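Workshop notebook, glaze room, June

Started 7:40. Kiln 2 was down to 50 C at the peephole so I left the lid propped on one brick and did the buckets first.

Continuing with the Bendstead clear over the new stoneware body. Last entry ended with the pinholing on the rims of the small bowls. Yetunde thinks it is the bisque and not the glaze. She ran the last bisque fast to make room for the Gidholm order, and the body has a fair amount of fireclay in it. I still suspected the bucket, so this round tests both.

Set up:
Batch A, old bisque, old bucket.
Batch B, old bisque, new bucket sieved twice.
Batch C, slow bisque, old bucket.
Batch D, slow bisque, new bucket.

Nine tiles each, 36 total. All tiles cut from the same slab, all dipped for a count of three, feet wiped. Marked on the back with iron oxide wash. Two of the B tiles got a thumbprint near the edge while I was moving them to the rack. Left them in and wrote it down so we don't read anything into those two corners.

New bucket was mixed from dry, 416 g of water added after the first sieve to bring it down. It was much too thick before that. The old bucket had a skin on it and hard stuff at the bottom that took a while to break up with the stick. Someone had left the lid off. Please press it down all the way around.
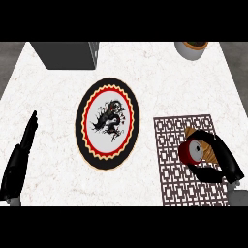
Unloaded kiln 2 at 9:15. These were Virgil's shelf tests and not part of the glaze work. The middle shelf has a slight bow now and rocks when laid on the bench. I put it by the door with a chalk X. The other shelves are flat and have been washed again on the top side only.

Loaded the 36 tiles on the two center shelves, batches mixed so that no batch has all the front positions. Cones front and back on both shelves. Program is the usual one, with a 13 minute hold at the top. Virgil wanted a longer hold to let the pinholes heal over. I would like to see them first. If we change the hold and the bisque in the same firing we won't know which one did it.

Started firing 11:05. Lid vent open for the first part, closed after lunch.

Other things:

The Zuccaro scale drifts when the extractor is on. Weighed the same cup of feldspar three times and got three readings. With the fan off it settles. Weigh with the fan off and your mask on until it gets moved to the other wall.

Bemasance sent the wrong mesh again. It is coarser than what we asked for. Fine for slip, no use for glaze. Yetunde is calling them.

We are low on wax and have one good sponge.

3:30, kiln climbing normally, no error code. Yetunde will check it before she locks up. Tiles come out tomorrow if it is cool enough. Look at C before anything else, and bring the hand lens back from the front office.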